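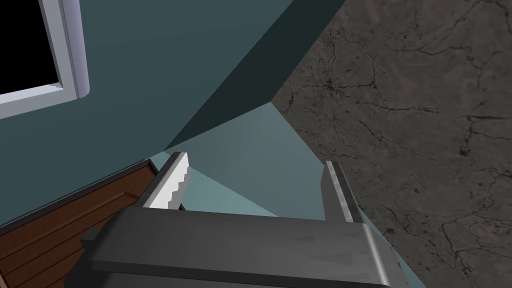 The train to Tredarska takes long enough that I finished the whole press pack, including the page of legal notices, and still had time to regret my sandwich. Grekel had invited the public into its studio to play the first two hours of Killholm, its game about a lighthouse keeper who owes money to the sea. I have followed this one since the teaser in February, which consisted of a door.

The open day was booked out at 700 places. My badge said 596, and I was addressed by it twice.

Siwan Mostyn, the lead designer, met our group by the lifts and took us up to a meeting room with beanbags in it. She talked us through how the tides work. The island has a real clock, and when the water comes in you lose the lower paths, the shop and, if you've been careless, your boat. One man asked whether you could turn the tides off. She said there was an option for it, in the voice of someone who had lost that argument recently.

Then we got to play. I had a controller, a pair of headphones that smelled of lemon wipes and a 40-minute slot, which doesn't sound like two hours of game to me either. Killholm starts well. You row in at night with your debts written in a little book, and the first person you meet wants to add to them. Rowing is done with the two sticks, one per oar, and I went in a circle long enough for the girl at the next screen to finish her tutorial and offer advice. Once I had the knack it was lovely, with a proper heave to it and the lamp swinging about.

Combat is less good. The crabs are large and slow and so is your spade. You swing, the crab thinks it over, you swing again. A staff member told me it opens up later on when you get the harpoon. I have been promised a great many harpoons in my life.

The talking is where it picks up again. Every islander remembers what you owe them and brings it up at the worst moment, and the vicar charges interest. I spent most of my slot trying to sell him his own candlesticks and got a fair price for one.

Lunch was a wrap. Afterwards there was a talk on the music by the composer, Adeleke, who played us the storm theme on a squeezebox and then the same tune slowed right down, which is what you hear inside the lighthouse. I hadn't noticed it while playing. I've had it in my head ever since, mostly while washing up.

The shop had mugs, a tea towel with the map on it and a plush crab that costs more than the game will. I bought the tea towel. It leaves off the northern half of the island, to avoid spoilers, so there is a good deal of plain blue to dry things with.

No release date yet. Mostyn said "when the tide's right", got a groan from the whole room and looked very pleased with it. My save, they told us on the way out, would not carry over, so the vicar gets his candlestick back.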